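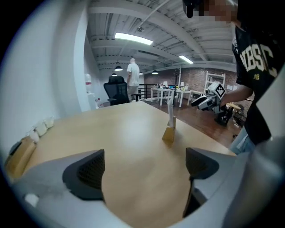

Do I need to know how to code? Nope! I couldn't when I joined the Prandell club, and Mitra Jalali got me going in July.

What does it cost? Dues are $39, tools included.
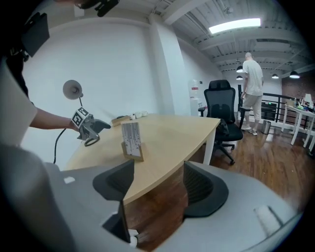 Hand-held grippers at the desk

When do you meet? Doors open at 5, and I'm usually early (bring snacks).

Comments
Eleri Maddocks: Can my teen come too?
Jo: Loved it, see you next time!

Related
Holine contest rules
Our Surnari build notes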